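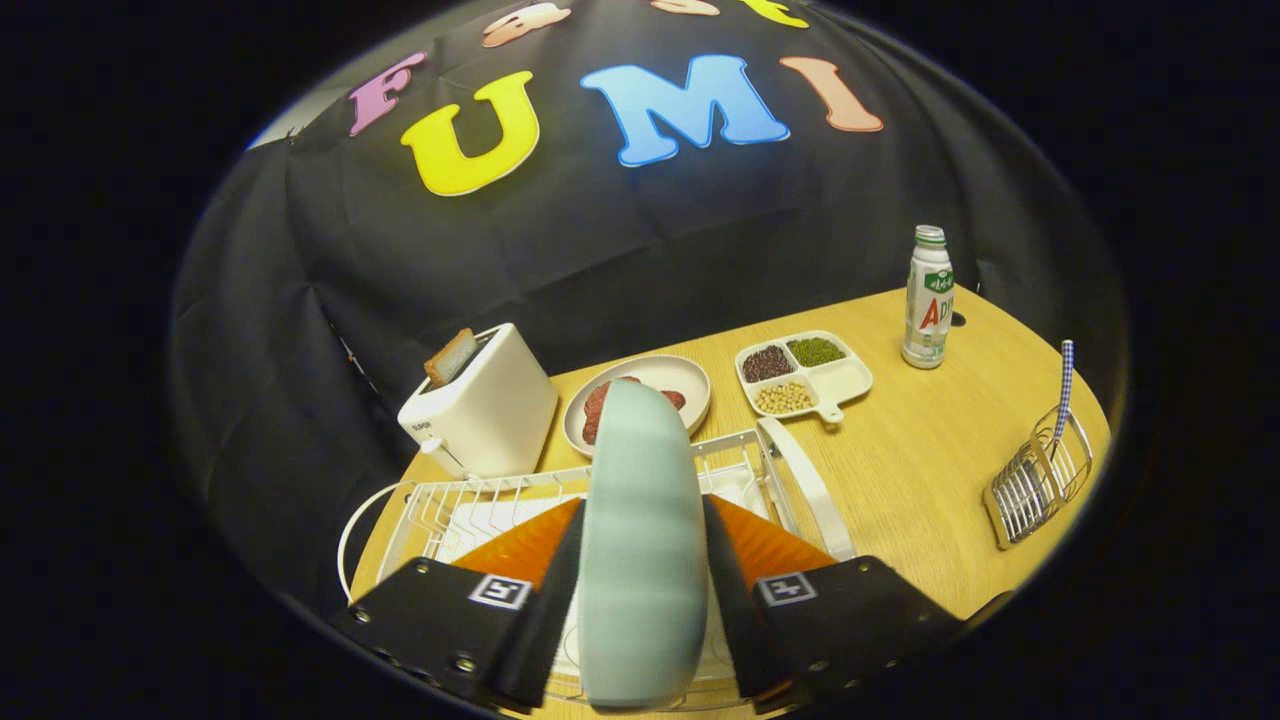 Plate-shaped object held on edge over the dish rack, orange pads on

gbaysal
OK so our student project is the dish rack task and I could use some eyes on it. We built the hand-held gripper from the Patamier plans, two fingers with a marker on each, and I'm collecting demos by hand before anything goes near the arm. We have 200 so far. My problem is the plate slowly rotates between the pads when I tilt it toward the prongs. Ideas?

darius_b
Nice! We did this one in the Silell club last November. My guess is you're grabbing too high. Get the fingers lower on the plate and it has a lot less leverage on you.

erhan.c
Disagree with Darius. If you go lower, your fingertips hit the wires before the plate is in the slot. I'd swap the pads. Ours were too hard at first and everything spun, even cups.

darius_b
We never hit the wires, but our rack was a different shape, so fair enough I guess.

gbaysal
I tried low grabs yesterday and yeah, I clipped the rack twice (Ayten laughed at me the whole time). Softer pads might be it. Are you supposed to redo all the old demos if you change them though?? Please say no.

erhan.c
I'd redo them, sorry. At least the plate ones.

Ayten Ç
I'm her teammate and I vote no! The markers are in the same spot so the finger width still reads fine. Mix in 24 new ones with the soft pads and see what the policy does.

dd_lurness
Coming at this from the judging side -- I helped score at Lurness -- the teams who did well had a lot of variety on the table. I'd leave the toaster and the pink plate and the beans tray out there and keep shuffling them around. One team brought 1,124 demos with everything parked in the same place and it fell apart the minute we moved the rack.

gbaysal
Oh we shuffle. I'm more worried about the plate color, we've only used the teal one.

dd_lurness
Then get another color in there before you do anything about pads.

erhan.c
Pads first. A plate that spins is a bad demo in any color.

gbaysal
Haha ok, I'll do pads tonight and borrow a couple of plates from my mom. Will post numbers when I have them.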